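Ekua Addo on charity trips, borrowed kitchens and the trouble with a good picture

Photographer Ekua Addo has just finished a book on celebrity aid visits. She has been on a few herself.
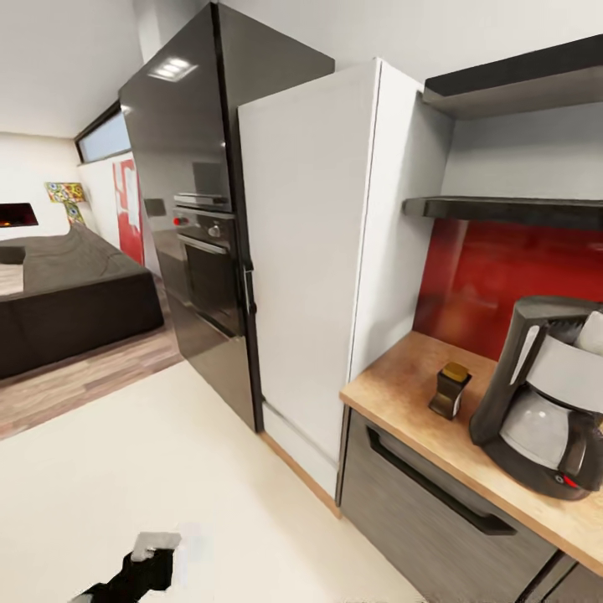

The invitation

The first call came in June, from a music producer named Finlay Ogilvie who wanted someone to follow a singer around a water project for six days. Addo said yes before asking what the project was.

"I wanted the work," she says. "People like to tell you they were moved by the cause. I was moved by the day rate."

I had expected a warmer opening. Her publisher, Umuvitz, describes the book as "a journey of hope," and when I read the phrase out to her she asks me to stop. She didn't write the jacket copy and says she argued against it twice.

What the trip was for

The project ran 100 new taps, according to the press sheet. Addo photographed four of them. When I ask whether the other 96 exist, she shrugs.

"Probably. I never saw a list. I asked Seidu Bonsu, who was driving us, and he said some were further north. That may be completely true. But I was hired to make pictures of the singer next to a tap, and I had plenty of those by the second morning."

She came home with 1,793 photographs. The charity used nine. The singer is in every one of them.

Does she think the visit did any harm? "I don't know, and I don't trust the people who say they do know. Donations went up for a few weeks. Then what? Send me the figures for the year after and I'll be happy to change my mind."

The pictures left out

The strongest section of the book is the one with no famous faces in it. Korkor Gyamfi, a schoolteacher, let Addo sit in on her lessons for two days – on the condition that she put the camera away for the first. Addo says she should have thought of that herself.

I am less sure about the closing chapter, where she prints 200 contact-sheet images at the size of postage stamps. She says it shows how much gets thrown out. To me it looked like a photographer who couldn't choose, and I told her so.

"That's fair," she says. "Shinji Shimada, who edited the book, said the same thing. I won that one. Maybe I shouldn't have."

Would she go again?

Umuvitz has printed 1,000 copies, and a share of the cover price goes to Gyamfi's school. Addo won't tell me how large a share. She says the contract is still being looked at, and she doesn't sound pleased about it.

As for another trip, she has been asked twice this year and turned down one. The other is still open.

"I'd want to go back to the same place, without the singer, and stay a month," she says. "So far the offer is five days, with the singer."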